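4.2 Edge finish and the life of household towels

Of everything we asked our households about, the edge of the towel was the part they had most to say on. We had expected softness to lead, or colour, or how fast a towel dries on the rail. Yet of the 257 diary entries that gave a reason for retiring a towel to the rag bag, most began with the hem: it had curled, it had gone wavy, or a loose thread had been pulled once too often. This is a lovely result for anyone who cares about sewing, and it sent us back to the overlocked edge with fresh interest.
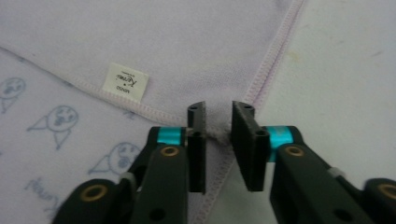
Figure 6. Lilac cloth with pink overlock-stitched edges, laid over a pale surface.

An overlocked edge wraps thread round the raw side of the cloth, so the fabric is bound and kept from fraying in a single pass. It is quick and cheap, and it gives far more than a turned hem does. That last point matters a great deal with knitted microfibre, which stretches in one direction much more readily than in the other. Cieślak, who ran the wash trials at Miranmont, found that edges sewn across the stretch began to ripple well before those sewn along it – a difference that households had noticed for themselves and described in wonderfully exact terms.
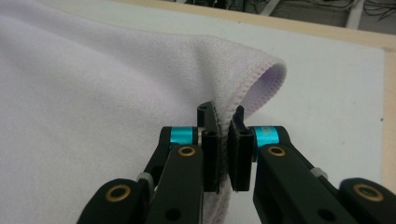

The trials used two threads, one supplied by Bednarek and one by Nondell. Each towel went through 50 washes at 30 degrees and was dried flat, with no softener. We graded the edges by eye and by touch, and Samir repeated the grading without knowing which thread was which. The two sets of grades agreed closely. Thread choice made less difference than stitch tension, and a slightly slack stitch did best of all, as it let the edge relax again after being pulled.

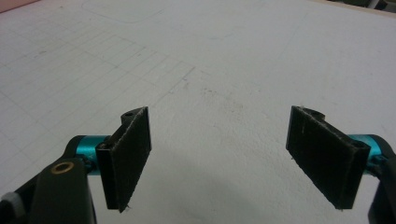

4.3 Folding, storing and everyday use

How a towel is kept turns out to shape its edge nearly as much as how it is washed. In the Grondon survey we received 717 replies on storage, and the range of habits was a delight to read: rolled, folded in thirds, hung by a corner, pushed into a drawer.

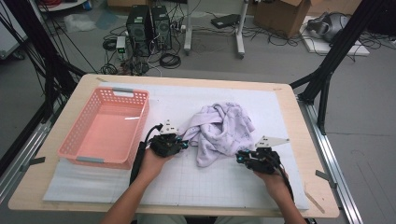 Rolling was the habit we most wanted to understand, as it keeps the hem on the outside and under a light, steady pull. Folding puts a crease through the hem at the same places each time. Many people do neither, and a towel left bunched in loose folds beside its basket, like the lavender-white one here, has its edge bent at a different point every time it is put down. Our diaries suggest that this kind of casual treatment is fairly kind to the stitching – untidy towels, on the whole, kept their edges longer than we had guessed. We return to the effect of hanging in section 5.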